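Urnell: umpire dismissals and appeals in the Atside leagues

README, version 2

What you have downloaded

Urnell is a record of every time an umpire in the Atside amateur baseball leagues told somebody to go and sit in the car park. Each row is one dismissal: a player, coach or manager sent from the game, the reason the umpire gave, the state of play at the time and what became of the appeal, if anybody could be bothered to lodge one.

There are 268 dismissals in the main file, drawn from 2429 scorebooks. Most baseball in Atside passes off without anyone being thrown out, which is nice for the players and a nuisance for anyone hoping to do statistics.

Files

dismissals.csv - one row per person sent off
games.csv - one row per scorebook, including all the quiet ones
appeals.csv - rulings, joined to dismissals on case_no
reasons.txt - the list of reason codes, with notes

Columns people ask about

inning: a whole number from 1 upwards. A dismissal between innings is given to the one just finished. A dismissal before the first pitch is entered as 0, and yes, there are some.

role: player, coach, manager or other. "Other" covers scorers, bat carriers and one parent who had been lent a cap and took it as a promotion.

reason: one of nine codes. Arguing balls and strikes is by far the largest. Check swings have their own code, as they produce a particular quality of outrage. "Equipment" means something was thrown, and the notes usually say how far.

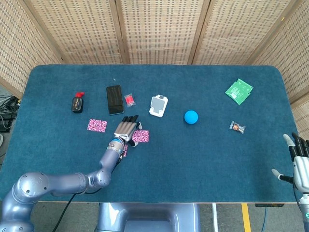
words_used: free text, copied from the umpire's report. Umpires vary a great deal here. Some quote in full, with relish; others write "abuse" and go home. We have left the spelling alone and swapped the stronger language for asterisks, one per letter, so the keen reader loses nothing.

ruling: correct, incorrect or not reviewed. This is the view of the Biramness appeals panel and says only whether the call was right under the rules. It doesn't tell you whether the manager had a point about the umpire's eyesight in general.

How it was put together

The scorebooks were typed in by hand, twice, and the two versions compared. Where they disagreed we went back to the page. Where the page had been rained on, the field is blank. Please don't fill blanks with zero, which in the inning column means something quite different (see above).

Known problems

Tian Park kept no umpire reports before its move to the new ground, so its early dismissals have no reason code. Tian Park was not a peaceful place in those years and the gap should not be read as good manners.

Two umpires shared a set of initials and, for one whole summer, a pencil case. Their games are marked umpire_unsure.

Appeals lodged after March were held over to the following season and carry that season's case number. Joining on year will go wrong. Join on case_no.

What it is good for

Counting when in a game tempers go, comparing reasons between grounds, and settling arguments in the clubhouse at Biramness. It is a poor guide to which umpires are any good. A strict umpire and a bad one look much the same in a spreadsheet.

Use

Free for any purpose, with a credit to Urnell. Corrections are welcome with a case number and a scan of the page. Corrections from people who appear in the file are read with particular interest, but they still need the scan.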